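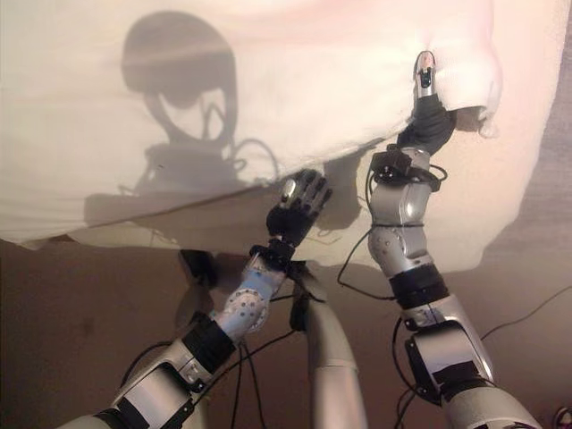
**Oana Preda**
*Paralegal by day, blogger when the kettle's on*

My cousin Relu slipped on a wet stairwell in his block of flats in July and did what everyone in my family does when something goes wrong, which was ring me. I'm a paralegal, I work mostly on leases, and I am not your solicitor (or his!), but I did spend most of the summer helping him put his claim together and I've come away with opinions.

First thing: he'd taken no photos. He'd gone down half a flight on his back, got up, said "I'm fine" to the neighbour and limped off to work. By the time his wrist had swollen up properly and he'd been to the walk-in centre, the leaking pipe had been taped and the floor mopped. So if you fall over somewhere, please, get your phone out before you get polite. The step, the puddle, your shoes, the lack of a sign. Take the neighbour's number as well. Relu's neighbour was Aurelia Coman from the floor above, and thank goodness she was, as she'd been emailing the managing agents, Kalter, about that pipe for weeks and had kept every single message.

Those emails made the claim, really. An owner or agent generally has to have known about the problem, or ought to have known, and there's a lot of arguing to be had over "ought to". With Aurelia's emails there was much less to argue over. Kalter's insurers still tried. Their first letter said the stairs were inspected regularly and asked whether Relu had been wearing suitable footwear. He was wearing trainers! On stairs!

Then came the offer, which landed quickly and was low. They wanted to settle for his lost shifts and not much else. I told him to sit on his hands (hand, at that point) and get a proper solicitor, so he went to Bogdan Olteanu at Cornley, who I used to share an office with and who is very good at reading things slowly. Bogdan asked for a medical report before he'd even discuss a number. He also wanted receipts, and this is where we all suffered, because Relu keeps his receipts in a carrier bag with old batteries and takeaway menus. We spent a whole evening on my floor sorting it. Taxis, prescriptions, a wrist splint, 5 physio sessions, the lot. One of the taxi receipts turned out to be for a night out and had to be taken off the pile, with some sulking.

The expenses and lost wages came to £2,657 once it was all typed up. That's before anything for the injury itself, and it was a good deal more than he'd have guessed. He had completely forgotten the £85 he'd paid someone to carry his washing machine up the stairs when he couldn't lift.

One more thing I'd say is to keep a diary. Mine was a spreadsheet, of course, but Relu did his in the notes on his phone, four lines a day at most. "Couldn't open jar." "Woke up 3 times." It felt silly to him, and Bogdan was delighted with it.

It settled last month, and I'm not allowed to say for how much. The stairwell has a new pipe and a non-slip strip on every step. Aurelia has moved on to emailing them about the bins.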